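Pinces à main et gestes de cuisine : nos astuces d'atelier pour des démonstrations qui servent vraiment

par Shiela Pascual, atelier Tikarar

Vous êtes plusieurs à m'avoir écrit après la fiche sur le pliage des torchons, et la question revient toujours : comment fait-on pour que le robot apprenne quelque chose de nos gestes, au lieu d'avaler des heures d'enregistrements médiocres ? Je vous livre ici ce qui a le mieux marché chez nous pour débarrasser une table, ranger des couverts et replier une nappe. La méthode est simple à décrire : on fait le geste soi-même, pince en main, la caméra de la pince enregistre, puis on entraîne le modèle sur ces séquences. Tout se joue dans les petits détails, et j'adore les petits détails !

Avant de commencer

Nettoyez l'objectif. Un chiffon microfibre sec suffit, le même que pour les lunettes. Une trace de doigt gras en plein centre gâche une matinée entière, et on ne la remarque qu'au moment de relire les séquences.

Dégraissez aussi les mors. Après une séance avec de la vaisselle, passez un peu d'eau tiède et une goutte de liquide vaisselle sur le caoutchouc, rincez, laissez sécher à l'air. Pas d'alcool ménager à répétition : chez nous il a fini par durcir la matière, et une pince aux mors durs laisse glisser les petites cuillères.

Ouvrez et fermez la pince dix fois à vide, lentement puis vite. Divina appelle ça « faire ses gammes ». Si la fermeture accroche, vous le sentirez dans la paume.

La lumière

Les fenêtres sont le vrai casse-tête. Store grand ouvert, l'exposition de la caméra bondit dès qu'on se tourne vers la vitre, et les couverts brillants disparaissent. Store complètement fermé avec le plafonnier seul, on obtient de belles séquences bien régulières… et un modèle perdu au premier rayon de soleil. Nous faisons donc un tiers des prises lames fermées, un tiers lames inclinées, et le reste comme ça vient. Notez la position du store dans le nom de la séance, vous vous remercierez plus tard.

Les nappes à carreaux sont formidables pour le repérage, parce que la caméra y trouve des coins partout. Un plateau uni et sombre est beaucoup plus difficile. Gardez les deux ! Une table trop facile donne une jolie courbe d'apprentissage et de mauvaises surprises ensuite. 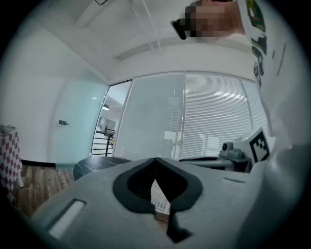
Le rythme du geste, maintenant. On va presque toujours trop vite. Quand je débarrasse chez moi, j'attrape la fourchette et je pense déjà à l'assiette, si bien que ma main repart avant que la prise soit ferme. Avec la pince, il faut marquer un temps au contact — une petite respiration — puis soulever. Maysoun compte « un » à voix basse entre la fermeture et la levée, et ses séquences sont de loin les plus propres de l'équipe.

Approchez l'objet par le haut ou de trois quarts, et gardez-le dans le champ jusqu'au bout. Si votre poignet tourne au point que la caméra ne voit plus que le plafond, recommencez la prise.

Ne cachez pas vos ratés. Une cuillère qui tombe, qu'on ramasse et qu'on repose au bon endroit, c'est précieux. Notre premier jeu ne contenait que des gestes parfaits, et le modèle restait planté devant la moindre cuillère de travers.

Travailler à deux

Prévoyez quelqu'un pour remettre les objets en place entre les prises. Cette personne attend que le signal de fin ait sonné avant d'avancer les mains vers la table. Elle varie les positions, franchement : l'assiette au bord, l'assiette au milieu, le verre derrière le pichet. Nous avions tendance à tout reposer au même endroit, par habitude de gens bien rangés. Gerardo a réglé ça avec un dé à jouer, un numéro par zone de table.

Échangez les rôles toutes les vingt minutes. Le poignet fatigue plus vite qu'on ne croit, et un poignet fatigué tremble.

Ce que ça donne

Nous avons enregistré 714 démonstrations de débarrassage. Après relecture, 243 ont été mises de côté pour une première version : contact marqué, objet visible, départ et arrivée variés. Entraîné sur ces 243 séquences seulement, le modèle a mieux rangé les couverts que celui nourri avec le lot entier. J'en ai sauté de joie dans le couloir ! La relecture nous a pris trois après-midi, et je les referais sans hésiter.

Petite réserve tout de même : l'écart est net pour les fourchettes et les cuillères, bien plus mince pour les verres, et je n'ai pas encore d'explication qui me satisfasse. Poppy Hartley penche pour les reflets. Je soupçonne plutôt notre façon de pincer le bord, qui change d'une personne à l'autre.

Pour le linge

La nappe demande d'autres habitudes. Pincez le coin à plat, glissez, puis relevez. Évitez l'amidon, les plis deviennent tous semblables. Lavez la nappe de temps en temps et ne la repassez pas à chaque fois : un tissu un peu froissé se comporte comme à la maison. Pour les torchons épais, serrez plus bas que l'ourlet, sinon la couture fait rouler le bord hors des mors.

Ranger la séance

Copiez les fichiers le jour même, rechargez les batteries, posez la pince mors ouverts pour que le caoutchouc ne marque pas. Relisez au moins les trois premières séquences avant de quitter la pièce, tant que la table est encore installée.

En juin, nous passons aux bocaux à couvercle vissé. Si vous avez une technique pour tenir le bocal sans masquer le couvercle, écrivez-moi, je suis preneuse !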